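In defence of the junk drawer

My council wants me to declutter. It says so in a glossy brochure that arrived in September, printed on stock so heavy I have been using it to level the washing machine. The Dornmont Tidy Homes Guide runs to 47 pages and recommends, among other things, that I hold a quarterly review of my kitchen drawers. I have never held a quarterly review of anything, including my superannuation, and I don't intend to begin with the whisk.

The drawer they're after is the third one down. Everybody has it, although in some houses it's the second. Mine contains batteries of unknown charge, a roll of masking tape with a furry edge, birthday candles, the Allen key from a Stitholm bookcase that has since gone to the tip, takeaway menus, a bike pump adaptor, and a great many of those little plastic tags that come off bread. The guide calls this sort of thing "unresolved storage". It makes the drawer sound as though it needs a counsellor.

I'd like to put the case for leaving it alone.

The argument against clutter has always been put as an argument about time. We are told that we waste hours hunting for things, and that if each object had a home we would be released to take up the cello. I have lived in a house where each object had a home. It was a rental in Lumbantobing Street, shared with a labeller. The scissors lived on a hook marked SCISSORS. When the scissors weren't on the hook, and they never were, we had to look for them exactly as other people do, only with the added burden of a sign telling us where they should have been. It took all the romance out of it. In a house with a junk drawer you look in the junk drawer, and if the scissors aren't there you find a torch, which you had also lost, and you come out ahead.

Then there's money. The decluttering books, and I own three of them, in a pile, are breezy on this point. If you haven't used it in a year, out it goes, and should you need it later you can buy another. This is advice from people who have never tried to buy one rubber washer. The shop at Dornmont sells washers in a blister pack of 27 assorted, at a price that suggests they were turned by hand in the Tyrol. You need one. You take home the pack, and what becomes of the other 26? They go in the drawer. The system provides for itself. A person who throws them out, on principle, will be back at the shop before winter, buying the same pack and feeling very light and free.

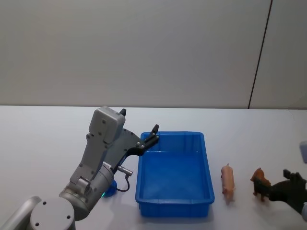
I'll concede the other side has the better photographs. Nobody ever sold a magazine with a picture of my drawer on the cover. The tidy house is lit from the left and has a bowl of lemons in it, and you get the strong impression that whoever lives there has no mail. I've stared at those kitchens in the dentist's waiting room with real longing. I have also noticed that there's never a kettle. Where is it? Somewhere behind one of those flush grey doors there must be a cupboard with the kettle in it, and the toaster, and the dog's worming tablets, and I'd bet the lemons that the door has to be leaned on to shut.

What has changed, I think, is that tidiness used to be a chore and is now a character reference. My grandmother kept a clean house and a terrible sideboard. She saw no contradiction. The floors were mopped, the sheets were ironed, and the sideboard was where you went for string, and if it jammed you gave it a thump with the heel of your hand on the left side. It would not have occurred to her that the sideboard reflected her inner life. It reflected the fact that she had string. These days a full cupboard is taken as a symptom, and there are apps for it. I tried one, called Horkberg, which asks you to photograph your belongings and give each a score out of 10 for how much it "supports your intentions". I gave the bike pump adaptor a four. I have no intentions it could reasonably support, as the bike was stolen. But I thought about it all evening, and then I gave it a six, for loyalty. The app congratulated me on my progress and offered me the premium version.

I should say that I'm not talking about real hoarding, which is a misery for the people who live with it and isn't funny at all. If you can't get to the stove, you deserve proper help and some kindness. My quarrel is with the idea that there's a slope between that house and my third drawer, and that I'm already on it in my socks. There isn't. There's a drawer. It has sides.

It also has a memory, in a way that my phone, with its 663 unread emails, doesn't. At the back is a key that doesn't fit any lock in this house and may have belonged to the last one. There's a raffle ticket from a school fete. There's a note in handwriting I still know on sight, saying only "milk, and the other thing". I've no idea what the other thing was. Under the guide's quarterly review I'd be obliged to decide whether that scrap of paper had earned its place, and I'd have to decide again in three months, and again after that, until I was tired enough to say no. I don't want to be asked. I want to come across it while I'm looking for a fuse, stand there for a minute with the drawer open, and forget what I came in for.

The guide says there'll be a follow-up survey. It will arrive by post, with a reply-paid envelope, and I know exactly which drawer I'll be putting it in.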